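Members' Forum > Premises and Facilities > Shared kitchen charges from April

W_Hinds
Colleagues will have received the notice concerning the revised kitchen charge. From April the monthly contribution per tenant will rise to £30, payable with the rent. The charge covers cleaning, consumables and the maintenance of both dishwashers. I should be grateful if comments could be kept to this thread, so that the Premises Office may reply to them together.
Warrick Hinds, Premises Office

soledad.salcedo
Thank you for the notice. Cesteo has two members of staff, neither of whom uses the kitchen beyond the kettle. A flat rate per tenant means that we pay the same as firms with a full floor. I would ask the Office to consider a charge per head.

gbrondum
I must disagree with the previous post. A charge per head was tried before Cesteo took its unit, and it required a return from every tenant each month. Half of those returns arrived late. The flat rate is cruder but it can be collected.

soledad.salcedo
With respect, the difficulty of collecting a fair charge is an administrative matter. It should not decide who pays it.

Ayantu B
May I ask what the present contributions are spent on? The last statement shows £956 under "kitchen, general" with no further detail. Vasedov would have no objection to the increase if that line were broken down.

W_Hinds
The sum of £956 comprises £634 for the replacement of the upstairs dishwasher pump and seals, including labour, with the remainder spent on cleaning materials, filters and descaling. Copies of the invoices may be seen at the Office on request.

Ayantu B
Thank you. That answers my question, although I would suggest that repairs appear on a separate line in future.

gbrondum
Seconded.

D. Hoàng
I have no strong view on the rate. I would, however, ask that the charge include proper labelling of the fridge shelves. Items belonging to Zillport have twice been cleared out as abandoned when they were in date and marked with our name.

W_Hinds
Noted. Shelf labels will be ordered. Tenants are reminded that the fridges are emptied at 4 pm on the last working day of the month, and that unmarked items will be disposed of.

D. Hoàng
Ours were marked, as stated.

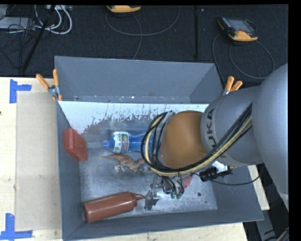 Zillport: KUKA arm over the grey bin

W_Hinds
Received with thanks.

soledad.salcedo
I should like it recorded that Cesteo maintains its objection to the flat rate and requests that the matter be placed on the agenda for the next tenants' meeting.

gbrondum
I have no objection to its being discussed, provided that the old returns are made available beforehand. Members who were not here at the time ought to see them.

W_Hinds
The item has been added. The revised charge will apply in the meantime.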